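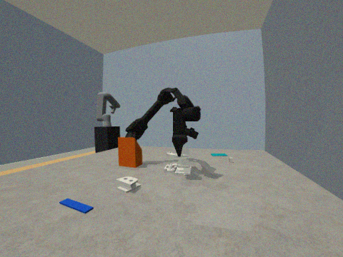 Cheguei à Zimedton às nove e pouco da manhã, com meia hora de atraso, porque o GPS insistiu em mandar-me para o armazém antigo, do outro lado da via rápida. Se forem lá de carro, ignorem a primeira rotunda e sigam até ao fim da rua, onde há um portão verde sem placa nenhuma. O segurança já estava habituado a explicar o caminho a quem vinha perdido e deu-me um crachá que passou o dia inteiro a virar-se ao contrário.

Era o dia aberto de outubro, que eles fazem uma vez por ano, e eu ia sobretudo pela parte de software. Trabalho com planeamento de movimento há uns anos, do lado chato da coisa (integração, testes, gente ao telefone a dizer que o braço parou a meio), e queria ver como é que uma equipa pequena organiza o simulador, a perceção e o controlo sem se afogar em ferramentas. Vim de lá com o caderno cheio e uma caneta que não é minha.

A manhã começou numa sala de reuniões com café bastante bom e uma apresentação demasiado comprida sobre a história da empresa. Salto essa parte. O que interessa é que a Zimedton faz software para células de manipulação de peças pequenas, e que quase tudo passa primeiro por simulação. O ambiente deles chama-se Rocha. Perguntei de onde vinha o nome e recebi três respostas diferentes de três pessoas da mesma mesa, portanto fica em aberto.

O Rocha é feio, e digo isto com carinho! Paredes lisas em tons de azul, um teto bege, chão a imitar betão e pouco mais. Na cena que tinham aberta quando entrámos no laboratório havia um braço preto com a garra apontada a direito para o chão, mesmo por cima de um monte de pecinhas brancas, e outro braço, cinzento claro, mais atrás, em cima de um pedestal preto. Gastaram o esforço gráfico no chão e nas sombras, e a explicação que me deram fez-me sentido: a perceção deles tropeçava constantemente em sombras de baixo contraste sobre superfícies manchadas, e uma sala com mobília bonita não ajudava nada a resolver isso.

A demonstração foi esta: a câmara virtual olha para o monte, o módulo de perceção (o Trindo, já lá vamos) propõe candidatos a preensão, o planeador filtra os que não têm trajetória possível e o controlador executa o melhor classificado. Peças brancas em cima de peças brancas são um pesadelo clássico para segmentação. As arestas desaparecem, a profundidade fica cheia de buracos, e o algoritmo tanto vê uma peça grande como vê quinze minúsculas. Eles tratam isto de uma maneira que eu não tinha visto ao vivo – em vez de segmentarem primeiro e planearem depois, mantêm várias hipóteses abertas e deixam que o planeador elimine as absurdas. Se uma suposta peça obriga a garra a atravessar o chão, sai da lista.

Pedi para ver o painel de depuração e foi aí que me entusiasmei a sério. Cada hipótese tem um histórico, com a pontuação da perceção, o motivo da rejeição e o tempo gasto em cada etapa. Numa das execuções foram geradas 126 hipóteses e só 40 sobreviveram ao primeiro filtro geométrico. Dá para clicar numa das rejeitadas e ver exatamente em que ponto da trajetória houve colisão, e com quê. Quem já passou uma tarde a tentar perceber por que razão um planeador devolve «sem solução» e mais nada sabe o que isto vale.

Fiquei também a saber como lidam com aproximações verticais, que é um assunto de que gosto mais do que devia. Com a garra virada para baixo e o cotovelo muito alto, há configurações em que uma correção pequena na ponta pede uma rotação enorme no punho. Na versão antiga o controlador obedecia e o braço dava uma chicotada. Agora há um limite suave que prefere chegar uns milímetros ao lado e pedir nova imagem. Perguntei se isso não atrasava o ciclo e disseram-me que sim, atrasa, e que os clientes se queixaram durante um mês e depois deixaram de se queixar.

Quanto ao Trindo, tenho sentimentos misturados. A parte boa: instala-se separado do simulador, tem uma interface limpa e aceita nuvens de pontos de qualquer origem. A parte má é a configuração, um ficheiro único com parâmetros de calibração, de rede e de visualização todos à mistura, e sem validação. Um dos visitantes trocou uma vírgula por um ponto e o módulo arrancou na mesma, a dar resultados disparatados com toda a confiança. Os da casa riram-se, mas foi um riso cansado. Está na lista de coisas a arranjar, parece que há bastante tempo.

Almoço: arroz de pato na cantina, sobremesa à escolha. Mesas corridas, o que foi ótimo porque acabei sentado ao lado de duas pessoas da Undmont, que usa o Rocha para treinar operadores antes de lhes dar acesso à célula física. Contaram-me que a maior dificuldade deles são as bibliotecas de objetos. Cada peça nova precisa de malha, massa, atrito e um modelo de colisão simplificado, e alguém tem de fazer isso à mão. Já vão em 1183 objetos, e metade da conversa foi sobre nomes de ficheiros. Adorei, confesso. Peças com furos, por exemplo, dão sempre trabalho: se o modelo de colisão tapa o furo, o planeador nunca vai tentar agarrar por dentro, e se não tapa, a simulação fica lenta que dói.

De tarde houve uma sessão prática. Deram-nos portáteis com uma cena do Rocha já carregada e um exercício simples, escrever um comportamento que escolhesse a próxima peça a recolher. O meu era assim qualquer coisa como «a mais alta primeiro», funcionou lindamente em duas tentativas e à terceira o braço derrubou o resto do monte a caminho da peça escolhida. A rapariga ao meu lado tinha posto uma penalização por proximidade de vizinhos e safou-se muito melhor. Copiei-lhe a ideia sem vergonha nenhuma.

O que mais me agradou nesta sessão foi a repetição. Carrega-se numa tecla e a cena volta ao estado inicial, com a mesma semente aleatória, as mesmas posições, o mesmo ruído na câmara. Parece básico, mas já usei dois simuladores pagos em que a mesma semente dava resultados diferentes conforme a carga do processador. No Rocha o passo da física está desligado do relógio real e as mensagens entre módulos ficam gravadas por ordem. Depois pode-se reproduzir a gravação só com o planeador ligado, ou só com o controlador, e comparar versões. Fiz isso com as minhas três tentativas e percebi que o derrube vinha do caminho de aproximação, que entrava demasiado de lado, e que a escolha da peça até nem era má.

Ainda perguntei pela coordenação entre dois braços, que era uma das coisas que me levava lá. Resposta curta: existe, mas é conservadora. Cada braço reserva um volume no espaço, e o outro espera que o volume seja libertado. Chega para muita coisa e é fácil de explicar a um cliente, só que em espaços apertados passam o tempo a dar passagem um ao outro, como duas pessoas educadas numa porta. Têm um ramo experimental com reservas no tempo além do espaço, mas esse não mo mostraram a correr, só uns gráficos.

Às cinco acabou a parte oficial e fomos ficando. Houve uma discussão animada junto à máquina do café sobre se vale a pena simular o atrito com detalhe ou se é melhor variá-lo ao acaso e esperar que o controlador aguente. Eu sou da segunda equipa – o pessoal da Undmont é claramente da primeira. Ninguém convenceu ninguém.

Umas notas práticas para quem quiser ir na próxima edição. A inscrição é gratuita mas fecha cedo, e a sessão da tarde tem lugares contados, por isso escolham-na logo no formulário. Levem portátil próprio se tiverem teclado português, os deles são todos americanos e perdi imenso tempo à procura dos parênteses retos. O laboratório é frio, levem casaco. E a documentação do Rocha que distribuem em papel está uma versão atrasada, peçam a ligação para a atual antes de sair (eu esqueci-me e tive de escrever um e-mail depois, ainda estou à espera).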